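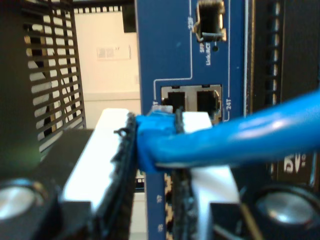
Ticket opened because the second-floor print room loses its network every time the big plotter gets busy, and because I have now been asked about it in the elevator. The room hangs off one small blue switch at the back of the supply closet. Port 24T is the copper half of a shared pair, with the SFP slot for 23F sitting next to it on the same panel, and the blue patch cable with the chunky blue boot is the one under suspicion. Everything else in the closet is also under suspicion, but you have to start somewhere.

Support > Network > Odport building > Open tickets

Status: monitoring
Opened: 2018-02-24
Reading time: 2 min

Symptom: Link drops for up to 16 seconds, comes back, pretends nothing happened. Plotter job dies at whatever percent it had reached and the Engström print queue marks it "complete," a word I would like to discuss with whoever wrote that software.

Step one. Restarted the switch. It worked fine until lunch, so naturally I closed the ticket. Reopened the ticket after lunch.

Step two. Checked the logs. The port had gone down and up 78 times since the last restart. The neighboring ports were clean, so I stopped blaming the power strip and apologized to it.

Step three. Speed. The port was supposed to be running at gigabit and had settled on 100. A cable with one bad pair will do that. So will a setting left over from January, when the old plotter needed it fixed at the lower speed. Checked the setting: auto. Pity, that would have been a two-minute job.

Step four. Cable. Wiggled the wall end, no change. Wiggled the switch end, link gone. Wiggled it again to be fair, link gone again. The tab on the plug looked all right to me, but it didn't click when it went in, and a plug that doesn't click is only visiting.

Step five. Swapped in a new cable from the Evard box. Clicked on the first try. Port came up at gigabit and stayed there while I sent the plotter the ugliest floor plan I could find — twice. Both came out whole. They are now on the break room wall.

Still to do:
- Throw the old cable away. Do not put it back in the drawer "as a spare." I know about the drawer.
- Label both ends of the new one.
- Ask Vimuvent whether 24T will misbehave if a module ever goes into the fiber slot. The manual covers this in a paragraph that seems to have been translated through several languages and a fax machine.
- Leave the ticket open for 2 weeks. If the drops come back with the new cable, the port itself is next, and I'll move the room to a spare one and tape over 24T.

2 comments | 0 shares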